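Ticket 113: dark washing coming out with pale streaks
Product: Flollell washer-dryer, 42-minute quick programme
Status: solved (left open for comments until Saturday)
Posted in: Laundry help, Clolturis owners' forum

I've finally got to the bottom of this one and I'm so pleased that I'm writing up the whole log. If your dark clothes come out with chalky marks along the folds, please read on before you pay for a call-out! 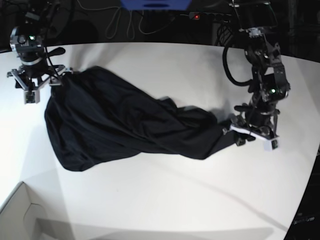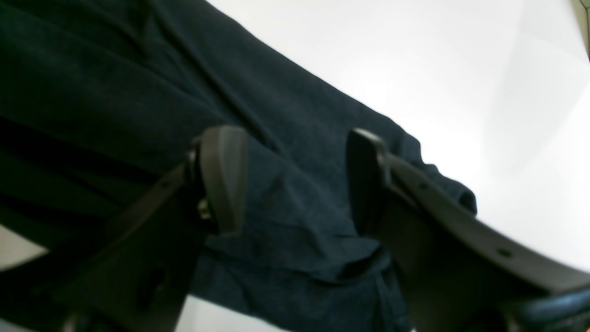 Dark fabric on a white background, all four of them.

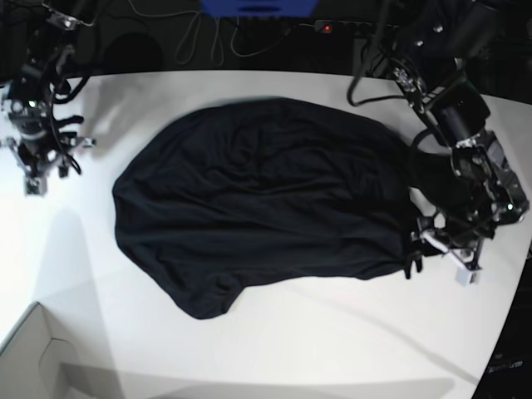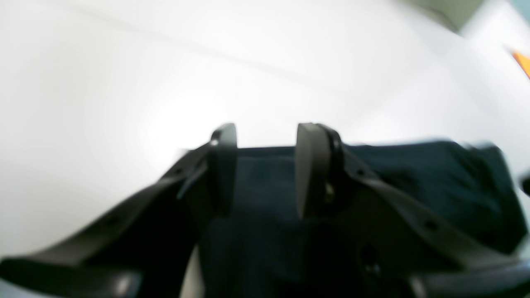 Bumside, June

The fault: every dark load had pale, powdery lines on it. Lights and towels seemed fine, though I suspect they were just as bad and I couldn't see it. The marks brushed off when dry and came straight back after the next wash.

First try. Cleaned the detergent drawer. It slides out if you press the tab at the back, and mine had a thick crust of old powder under the softener section. Very satisfying to scrub off, but the next load was just as streaky.

Second try. Ran an empty hot wash with the drum cleaner from Greco. The rubber seal looks lovely now and the musty smell has gone, so I'd do it again. Streaks unchanged.

Third try. Swapped powder for liquid. Big improvement! Only faint marks this time, mostly on the thicker things. That got me thinking about powder not dissolving, so I went back to the manual and found that the quick programme is meant for a half load with a half dose. I had been filling the drum to the top and using a full scoop, on cold, for months.

Fourth try. Half load, half dose, 30 degrees, extra rinse switched on. Everything came out properly dark, with no lines at all. I did it again the next morning to be sure and got the same result.

One more thing I found on the way: the inlet filter. Turn off the tap, unscrew the hose at the back of the machine and pull the little mesh out with pliers. Mine was full of grit and the machine had been filling slowly, so it was probably rinsing badly as well. Put a towel down first, there is more water in that hose than you'd think.

Settings I'm using now:
Darks inside out, drum half full
Liquid detergent, half dose
30 degrees, extra rinse on
Filter check every 2 months

Update, 7.15 pm: a full-size load on the long cotton programme has come out clean too, with powder, so the powder itself is fine. It just needs the time and the warmth. I'm thrilled!

If anyone has the older Flollell with the dial, could you say whether the extra rinse works on the quick programme? A neighbour has one and can't get the light to come on.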